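Old roadster, hot start problem, stalls when warm then wont restart

Forum > Classic & Sports > Running Problems
Posted 12 Oct 2021

Ghizlane Ouali

Hi all. Hoping someone has been here before me. Car is a Gavholm two-seater, straight six, twin carbs, points ignition, owned it since June. Starts fine cold, pulls fine, idles nicely. Then after 25 minutes or so of proper driving it stumbles at a light and dies. Cranks and cranks, nothing. Leave it 30 minutes with the hood up, fires first turn like nothing happened.

Done so far: new plugs, new fuel filter, cleaned the float bowls, set the timing with a light. Battery is good, the starter spins it fast even when hot. Swapped the fuel cap in case it wasn't venting. No change.

Local shop says "vapor lock, they all do it" and wants to fit an electric pump. Maybe. But the guy I bought it from did two summers of hill climbs in it with the mechanical pump and swears it never did this. I have an event at Lurumside coming up, 7 runs in a day with long waits in the line, which is pretty much the worst case for this car. Don't want to be the one getting pushed off the start.

Also, side thing. The receipts that came with the car mention a heat shield between the exhaust manifold and the carbs. There isn't one on it now. Should there be? Can't find a picture of the engine bay with one anywhere.

Thanks in advance, sorry for the long post.

Younis

Vapor lock. Mine does it too. Wooden clothespins on the fuel line, an old boys trick. Or just park facing the wind.

Ayman Bensaid

Before you buy a pump, find out if its fuel or spark. Everyone skips this and it takes 5 minutes. Carry a spare plug and a plug wrench. When it dies, don't wait. Pull one lead, stick the spare plug in it, ground the body on the block (hold it with insulated pliers, well away from the carbs, and wipe up any fuel first), have someone crank. Fat blue spark = go look at fuel. Weak orange or nothing = coil or condenser, and my money is on the condenser. They go open when hot and come back when they cool. Classic 30 minute wait, same as yours.

The new ones out of the box are junk a lot of the time by the way. I went through three on my Wusberg before I got one that lasted a season. If you find an old stock one buy two. Coil, check it isn't a 9 volt one running on a full 12 with the ballast resistor bypassed. People do that "to get a better spark" and then it cooks. Should be hot to the touch after a run, not too hot to hold. Measure the primary cold, write the number down, measure again when it quits. If it jumps there's your answer.
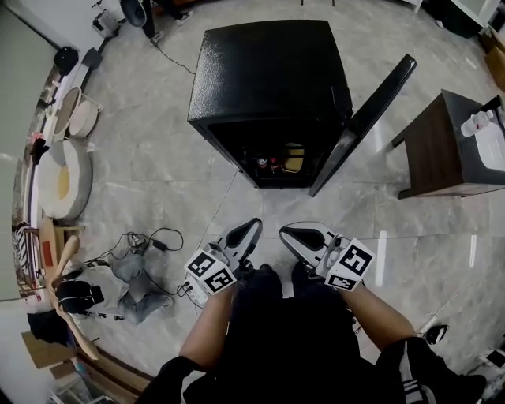 If it does turn out to be fuel, start with the heat shield, yes there should be one. Aluminum sheet, sits between the manifold and the float bowls, two studs and a spacer each side. Without it the bowls boil as soon as you stop, and sitting in line at Lurumside would do it every time. Make a cardboard template first and leave room for the throttle linkage, I didn't and had to cut mine twice. Then look at where the fuel line runs. It wants to be open to the air all the way with a gap on both sides, and half the cars I see have it boxed in, might as well be the red bottle and that little can or bottle next to it in the safe with the door shut instead of swung open like it is there. Heat gets in and has no place to go. Reroute it along the inner fender and sleeve the last part up to the pump.

Phenolic spacers under the carbs help as well. Longer studs needed, check hood clearance before you order. And check the rubber hose, if its old it can go soft inside and flap shut when hot, looks perfect from outside.

For the event itself: hood up between runs, always. Kill the engine in the line if its a long wait, but start it a minute or so before you're called. Fill the tank, a full tank stays cooler than a near empty one. Take a spare condenser and a screwdriver whatever the test says.

Don't let them fit the electric pump as a first step. If the condenser is the problem you've paid for a pump and still have a car that quits.

Ghizlane Ouali

Brilliant, thank you. Will do the plug test this weekend and post back. There are two empty studs right where you say, so I guess thats where the shield went. Coil has no markings I can read, will measure it.

Younis

Clothespins are cheaper.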